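Reference > Automation > Service robots > Working practice

Washroom task practice (service robots)

January — Zinash Negash

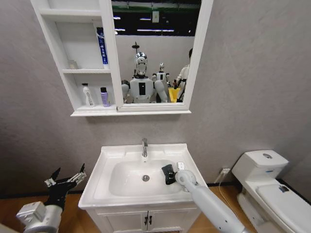

Two-armed robot at a vanity basin, right gripper over the rim.

Washroom task practice is the set of working rules applied to humanoid robots that clean or tidy around sanitary ware. The version in common use was drafted at Tirklow by Desta Nigatu and Aldo Bianchini and runs to 31 clauses.

Reach. An arm crossing a basin rim moves at reduced speed. The idle arm is held clear of the ceramic, with its hand open.

Reflections. Mirrors are marked on the work map before the first run. A robot or person seen only in a mirror is not entered as an obstacle at the mirrored position — the true position must come from a second sensor.

Cables. Trailing leads are logged as no-go areas for the base.

Supervision. One operator may oversee 2 robots, with a stop control within 3 metres.

The Cidora edition omits the clause on mirrors.

See also: Gripper hygiene; Sisay method

Contact the editors | © Prorkden Reference | Back to top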